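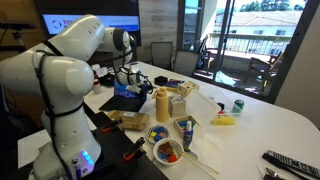
A white robot arm over a table of household items, its gripper above a blue box.

Skudalau has put its tabletop arm kit on monthly rental, opening it to small labs and workshops that did not want to buy one outright. The company announced the change on 25th April and said the first rental units would ship in May.

The kit, called Grudia, includes one arm, a gripper, a mounting platform, clamps and the control software. Rent is $890 a month, with a minimum term of two months. Customers who decide to keep the arm can put half of what they have paid toward the purchase price.

Until now the kit was sold only as a full purchase, with training billed separately. The rental price covers a remote setup session and phone support during business hours. Shipping is extra, and so are replacement finger pads, which wear down with daily use.

"People kept asking to try it on their own stuff first," said Nidia Arboleda, who runs sales for the kit. "They have their own boxes, their own bottles, their own mess. A demo on our table only tells them so much."

The kit is aimed at teams working on picking and sorting everyday objects. Skudalau supplies a starter set of routines for grasping, moving and placing items, and users can record their own by guiding the arm by hand. Those recordings stay on the customer's computer unless the customer chooses to share them.

Ferenc Juhász, an engineer at the design shop Sárközi, had an early rental unit for two months. He said the arm was mounted and moving by the end of the first afternoon, but getting steady results took longer.

"Boxes were easy. Soft packages and anything with a slick surface took us a couple of weeks," he said. "The manual is thin on that part, and we ended up calling support more than I expected."

Juhász also said the cables around the joints need to be checked before each session — his team had one come loose during a long run. Skudalau said a revised cable guide will be included with the units going out in May, and current owners can request one at no charge.

Rentals are being handled through Fallari, a regional equipment dealer that already services the arms. The dealer has set aside 455 square feet of its showroom for the kit, where customers can bring in their own items and book time with a technician before signing.

Bookings are open through the dealer. Skudalau said the purchase price of the kit has not changed, and that existing service contracts will run as written. Rental customers outside the dealer's delivery area can join a waiting list.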